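2019-01-26, Widmont gripper, Saturday cleanup of the dropout mess

So the tracking dropout is back! I really thought we'd killed it in November when we swapped the cable (new cable, same fault, lovely). Went through the whole Brurnoteo batch this morning, 348 clips, and the pose just jumps in 14 of them. Position reads fine, then it's suddenly somewhere over by the wall, then it comes back like nothing happened. If the arm had been replaying one of those it would have swung hard, so nothing from this batch goes near the arm until I've sorted it.

Pulled stills from the bad clips first. A lot of them look like this one:

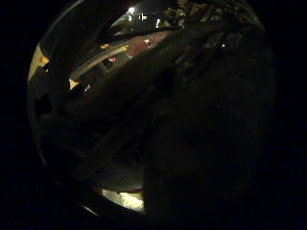

*Bad clip. Mostly dark, a few small lights top left, not much for the tracker to grab.*

My guess is the tracker loses its features when something big and dark gets right up to the lens, and then it relocks on whatever bright points are left. Ceiling lights are terrible for that, they all look the same to it. Lubis has a confidence value in the log and we've been ignoring it (my fault, I turned the warning off because it was noisy).

Turned it back on with the cutoff at 40 and compared against frames with the flowers and the banana on the round table, where there's plenty of texture to hold on to.

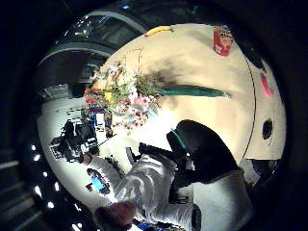
Cutoff caught all but 2 of the jumps. Those two stay above 40 the whole way through, so I'm adding a plain speed check too: if the pose moves faster than a hand can, throw out the clip.

To do:
- rerun the batch with both checks
- ask Hirkville if their unit does it
- leave the warning ON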